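Restness Motor Company
Official account

1/ Restness Motor Company today confirms that the Wollgate compact sedan will gain a performance version. The car will be called the Wollgate 80 and will sit at the top of the range when order books open in February. Details follow in this thread.

2/ The Wollgate 80 has been developed at our Ceditcombe engineering center under the direction of Hélder Teixeira, Head of Vehicle Development. It shares its body structure with the standard car. The front subframe, rear axle mounts and steering rack are specific to this version.

3/ Power comes from a turbocharged four-cylinder gasoline engine driving all four wheels. Output and acceleration figures will be released once certification is complete. We ask customers and members of the press to treat any figures now in circulation as unconfirmed.

4/ The transmission is a seven-speed dual-clutch unit. A manual transmission was studied early in the program and will not be offered. We recognize that a number of owners wrote to us on this subject, and each letter received a reply.

5/ Suspension settings were completed on public roads and at the Pugh proving ground. The car sits lower than the standard Wollgate, with firmer springs and adaptive dampers. Drivers may select from Comfort, Road and Sport modes by means of a switch on the steering wheel.

6/ Hélder Teixeira: "Our customers asked for a faster Wollgate that they could still drive to work. We spent most of our time on the steering and on how the car behaves over broken pavement. I am pleased with where it ended up."

7/ Larger front brakes are standard, with four-piston calipers and vented discs. Wheels are 19 inches in diameter. An 18-inch winter wheel will be available through the dealer network and is approved for use with snow chains on the rear axle only.

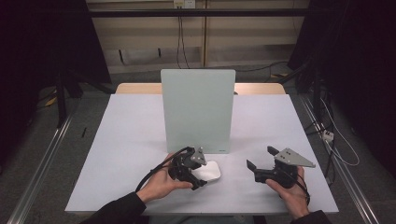 8/ Inside, the Wollgate 80 receives sport seats with adjustable side bolsters, a thicker steering wheel rim and a revised instrument display. Heated front seats are included. Rear passenger space and trunk volume are unchanged from the standard sedan.

9/ Six exterior colors will be offered at launch. Harbor Blue is reserved for this version. Matte finishes are not planned for the first model year.

10/ A launch series of 668 cars will be built before regular production begins. Each will carry a numbered plate on the center console. Allocation will be handled by dealers, and the company will not accept direct orders for these cars at its offices or through this account.

11/ Catarina Rebelo, Director of Sales: "Almost 100 dealers have now completed the training needed to sell and service the Wollgate 80. Customers who wish to be considered for a launch series car should speak with their local dealer and confirm that it is on the list."

12/ A deposit is required to reserve a launch series car. It is refundable in full until the build slot is confirmed in writing. Reservations are personal and may not be transferred to another buyer.

13/ Pricing will be announced at the opening of orders. The standard Wollgate remains on sale, and its price and equipment are not affected by this announcement. Cars already on order will be delivered as specified.

14/ Owners of the current Wollgate have asked whether the suspension and brake parts can be fitted to their cars. They cannot. The mounting points differ, and fitting these parts would affect the vehicle warranty. A separate line of approved accessories is under review.

15/ Service intervals are the same as for the rest of the range, with one added inspection after the first 1,000 miles. This inspection covers the brakes, the dampers and the rear axle oil. It is carried out free of charge at any approved dealer.

16/ Members of the press may request technical information from the media office in Ceditcombe. Requests for test cars will be considered after certification. The media desk is staffed until 5 p.m.

17/ Correction to post 7: winter chains are approved for the front axle only. The owner's manual carries the correct wording.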